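Ticket 3538 - Trumwood cardigan, sleeve decreases do not match the chart
Opened 2/3/25 by Everaldo Araújo. Status: open, then closed, then open again

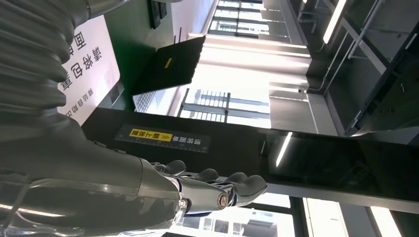

I bought the Trumwood pattern from Kakico in November and have been knitting it in the evenings ever since, which says more about my evenings than about the pattern. The body went fine. The left sleeve is where we parted company. The written instructions have me decreasing at both ends of every fifth row until I reach 48 stitches, and the chart has me doing something else. I followed the words. What came off the needles is shaped like a drainpipe, ribbed at one end and dead smooth the rest of the way, much like the dark grey arm in the photo, except that the arm has a hand to justify it. My own arm tapers.

What I have tried so far:

Counted the stitches. Counted them again with the radio off. Same number, sadly.

Knitted a fresh tension square, washed it, pinned it and left it overnight. It matches the pattern exactly, so I can't blame the yarn (Voltow four-ply, charcoal).

Changed from circular needles to straights. No difference to the sleeve, some difference to the arm of the sofa.

Unpicked back to the cuff and started again from the chart, ignoring the words. Now it narrows so quickly that the elbow would be a matter for negotiation.

Reply from Kakico pattern support

Hello Everaldo, thank you for getting in touch. Could you confirm which size you are making and whether you have the corrected version? The first printing left out a line after the cuff. We have marked this as solved.

Reply from Everaldo

Size 5, first printing, and I would gently dispute "solved". I had no idea there was a corrected version. Please could you send the missing line? I have 1000 metres of this yarn and would like to use some of it going forwards.

Reply from Kakico pattern support

Reopened, with apologies. After the cuff, please add: "Work straight for 5 cm, then begin sleeve shaping from row 1 of chart B." The pattern you have only prints chart A, which belongs to the Filip pullover. Chart B is attached.

Reply from Everaldo

So I have been knitting half of somebody else's jumper. That does explain the elbow. Chart B opens fine and the first few decreases look sensible. I have put in a lifeline of pink cotton before row 1, as I am no longer a trusting man. Please leave the ticket open until I reach the armhole.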